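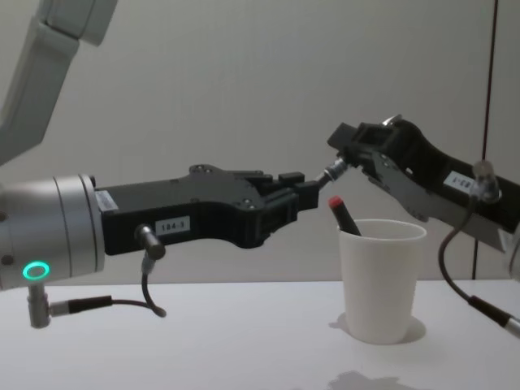

4. Setting up your label maker for the first time

Search this manual Search Clear

Your Wineck label maker arrives with a tape cassette, a power lead and a leaflet in very small type about not eating the batteries. Keep the leaflet. The rest of this section assumes you have read it, or at least moved it to a drawer.

4.1 Loading the tape

1. Switch the unit off. The blade inside does not care who you are.
2. Press the catch on the back and lift the cover. It will feel as if it is about to snap. Carry on.
3. Turn the spool on the cassette until the tape is taut.
4. Drop the cassette in, label side up, and press both corners until you hear a click. One click is correct. A crunch means start again, with a new cassette.
5. Close the cover and switch on.

Note: Volgate tapes fit and print perfectly well. Cundwood tapes fit, print, and then come off the wall during the night.

4.2 Printing a test label

1. Hold the Menu key for 3 seconds. The screen asks for a language. Choose one you can read, as the way back is in whichever one you chose.
2. Type a short word. Most people type "test". You are free to do better.
3. Press Print and wait for the motor to stop.
4. Press the cutter lever once, firmly.

Caution: Do not pull the tape while it is printing. You will get a long grey smear and error 2737, and the unit will sulk until it is switched off and left alone for 5 minutes.
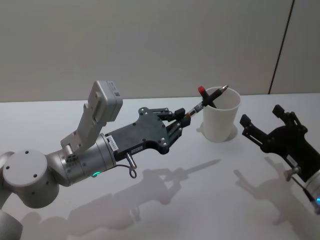

Fig. 4: Pale, smooth surfaces.

4.3 Sticking the label down

Wipe the surface with a dry cloth. Peel the backing from the split end, lay one edge of the label down and smooth towards the other. Leave it alone for an hour before you test it with a fingernail. You will test it with a fingernail.

Labels hold on smooth paint, glass and most plastics. They do not hold on brick, wool or children. Do not use them above 40 degrees, and that includes the top of the boiler, where everyone wants one.

We use cookies to improve your visit. Accept all Manage settings

4.4 If nothing prints

- Blank label: the cassette is empty or in backwards. Check the second before buying a replacement for the first.
- Half a label: the batteries are low. Fit a full new set, all from the same packet.
- Label in mirror writing: turn off Mirror in the Style menu. Switching the unit off and on will not clear it.

For cleaning the print head, see section 5.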